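Flumano Bag Packing Set

Release notes and data card
Updated September 19, 2021

Summary

Flumano is a set of 326 short recordings of small soft goods going into and coming out of paper bags. It covers one narrow household job, packing light items into a bag that stands open on a table. The set was put together at the Jurken workshop and is kept in the Nerkska archive alongside the older Tyagi folding set.

The bags

All bags are plain brown paper. Before use, the top is rolled outward to make a rim, and the rim is taped down with black tape. Untaped rims were tried in the first 50 recordings and tended to unroll when a cloth was pulled over them. Those recordings are still in the release, in the folder named early.

A bag is replaced when the bottom seam opens. Creases and soft corners are left alone.

The items

Items fall into two main groups, cloths and plush toys. A third folder, mixed, holds whatever did not fit, including several textured pieces. Colors were picked to stand out against brown paper, so yellow, pink and orange come up often. Some toys have a string attached. Please leave the strings on if you rebuild the set, as the item list treats a toy with a string and one without as separate entries.

A typical mixed bag has a yellow cloth bunched up near the rim, a pink plush animal with long ears on its side lower down, and something orange near the toy. 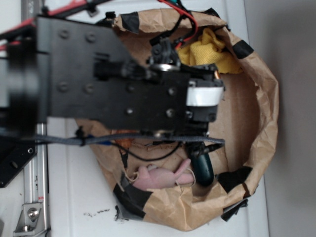
How the bags are packed

Items go in one at a time, in the order given in order.txt. Cloths are dropped as they are and never folded. Toys may land on any side. If an item falls outside the bag it stays on the table until the recording ends, and the entry is marked "missed" in the log.

Files

items.csv: name, group, main color, string yes or no
order.txt: packing order for each recording
log.csv: start time, end time, result
early/: the first 50 recordings
mixed/: mixed bags only

Known problems

The log uses "orange" for two different items. Check the item number before sorting by color. Recording 100 has no end time.

Planned changes

A November update will add larger bags and split the mixed folder by texture. File names will stay the same.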